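Speaker notes - "Cooking for many with one stove"
October 19, 2022, talk for the Loureiro neighborhood kitchen evening

**Before I start**

Check the microphone. Ask if people in the back can hear me. Say that I am Graça Baptista, that I have cooked in the Braltcombe school kitchen, and that I will speak for 45 minutes with questions after.

**1. The first week**

- Tell the story of the soup. I made it as my mother made it, only with bigger numbers, and it was too salty to serve.
- Salt does not grow in the same way as water and beans. Start with half of what the calculation says, then taste.
- Same warning for chili, clove and bay leaf.
- Pause here. People usually laugh at the soup.

**2. Time and the big pot**

- A big pot needs much longer to boil. Our bean pot took 90 minutes before it moved at all.
- Start the pot first, cut the vegetables after. At home I did always the opposite.
- Onions: do them in 2 wide pans. In one deep pot they steam and stay pale.
- Rice is better in the oven, in flat trays, covered well. Show with hands how deep - two fingers, no more.

**3. Buying**

- In June we served 1150 meals. Say this number slowly.
- Erkano brings the dry goods in large sacks. Write the opening date on each sack with a thick pen.
- Buy the tomatoes in cans for sauce, fresh only for salad.
- If somebody asks about the cost of each meal: I have the sheet in my bag, I don't want to read it from memory.

**4. Keeping food safe**

- Never put a full hot pot in the refrigerator. Divide it in shallow trays.
- The Skinasar thermometer goes in the middle of the food, and is washed between two dishes.
- Leftover rice: cool it fast, or throw it away. Be strict in this part, also if it sounds unfriendly.

**5. Closing**

- Invite them to taste the chickpea stew at the side table.
- Thank the Loureiro team for the room.
- Leave the last slide on during the questions. 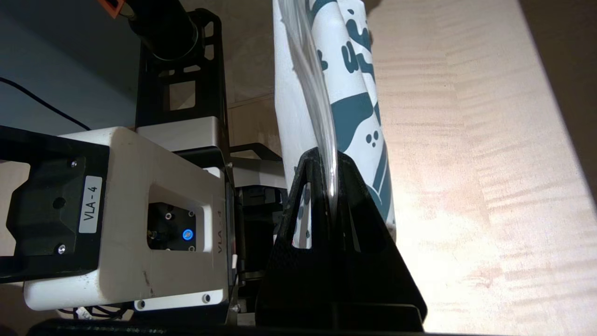
*White housing with blue button, label "VLA - 4"*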